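Report on a Visit to the Norness Signal Test Station

Purpose of the visit

The Radar and Navigation Section at Jatetthorpe was invited in November to visit the test station at Norness, where the Trusgate ranging simulator is now in regular use. Three members of the section attended. The visit was arranged by Iulian Lungu, who leads the tracking group at the station and who remained with the party for the whole day.

The section had two questions to settle. The first was whether the simulator can reproduce a sudden change in the range of an aircraft without leaving false steps in the return signal. The second was whether our own tracking filter could be run against it without major changes to the interface.

Arrival and opening session

The party was received at 9:30 a.m. and given a short safety briefing. Mr. Lungu then outlined the history of the station, which began as a calibration site for ground beacons and took on simulation work when the old antenna range was closed. The station occupies two floors. Offices and the computer room are upstairs, and the workshop, the parts benches and the shielded chamber are on the ground floor. 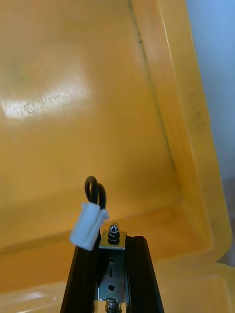 The ranging simulator

The simulator receives a pulse from the radar under test, holds it for a set time, and sends it back as though it had been reflected by a distant target. The delay is updated 200 times per second from a stored flight path. Between updates the delay is filled in by a smooth curve, so that the radar receives a steady change in range.

Most of the morning was given to the treatment of sharp turns. In the earlier version, a turn entered as two straight segments produced a jump in apparent speed at the point where they met. The present version limits the change in acceleration at that point. The party was shown a recorded run of 1009 pulses containing one hard turn, and the plotted delay error stayed within the stated limit throughout. A second run, with added noise, gave a less clear result. The station staff agreed that the noise model requires further work at low signal levels.

The Won filter

After lunch the party observed a comparison between the station's standard filter and the Won filter, which was developed there for targets that change speed often. The Won filter settled more quickly after a turn but gave a rougher estimate in level flight. Mr. Lungu explained that it is intended to run beside the standard filter, with a switching rule to choose between them.

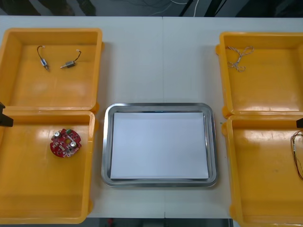

The switching rule drew the most discussion. It compares the recent error of each filter over a window of 21 samples and selects the smaller. Our section asked whether a shorter window had been tried. It had, and the output was found to switch back and forth too often during gentle turns. A longer window was also tried and was judged too slow for the fastest targets in the test library, which at present holds 70 flight paths.

Interface and data format

The section's filter accepts range and time in a fixed record, while the simulator writes a longer record that includes the commanded delay and a status word. A small conversion program will be needed. The station has offered to supply its format description and one set of recorded runs, including the noisy run mentioned above. Clock alignment between the two systems was not examined during the visit and should be raised before any joint test.

Actions

The Jatetthorpe section will write the conversion program and return its results on the recorded runs to the station.

Norness will send the format description, together with the current settings of the switching rule.

A joint test in the shielded chamber will be proposed once both items are complete. Requests for chamber time should be addressed to Mr. Lungu's office.

The section thanks the staff of the Norness station for their time and for the open manner in which all questions were answered.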